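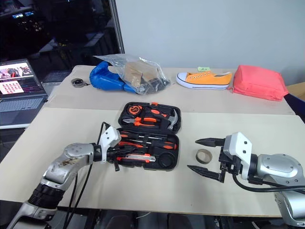
Hegazy two-arm bench station: a review after a summer of use

By Wayne Sawatzky
Sunday, July 29, 2018

Our shop in Grovville refills and checks tool kits for rental customers. A kit comes back, someone opens it, sees that every tool is in its slot, swaps what is missing or worn, and closes it up. We put in a Hegazy two-arm station to take over part of that job, and it has now handled 3,382 kits.

What it does well

The arms are steady with screwdrivers and pliers in molded cases. Each tool has one place to go, and the long, tapered fingers get into the compartments without knocking the neighbors out. The pace is slower than a good worker in the morning and about the same as a tired one at four in the afternoon. It doesn't mind the hammers, which were what people complained about most.

What it does badly

Tape measures. The round shape gives the fingers little to hold, and ours were dropped often enough that we now place them by hand. Cases with a weak hinge are also trouble, as the lid has to stay up for the whole job. The cables on the arms need checking at the start of every shift. The manual gives this one line and it deserves a page.

What changed for the crew

Jovita Ibarra and Nayeli Galindo used to do all the refilling. Both are still here. Jovita runs the station and does the final check, and Nayeli moved to repairs, which she had asked for twice before. Wrist complaints are down. Jovita says the day is quieter and a little lonelier, and that she would like a second person on the bench after lunch. I think she is right and we will try it in August.

Pay was the sore point. Running the station takes more training than refilling did, 21 hours in our case, and the old rate didn't reflect that. It took us too long to fix. Settle it before the equipment arrives.

Support

Dayana Chávez at the Hegazy service desk answered most calls the same day. Spare fingers took longer than promised.

Verdict

Worth having if your cases are all one type. For mixed stock I would wait. Four out of five for the arms, three for the paperwork.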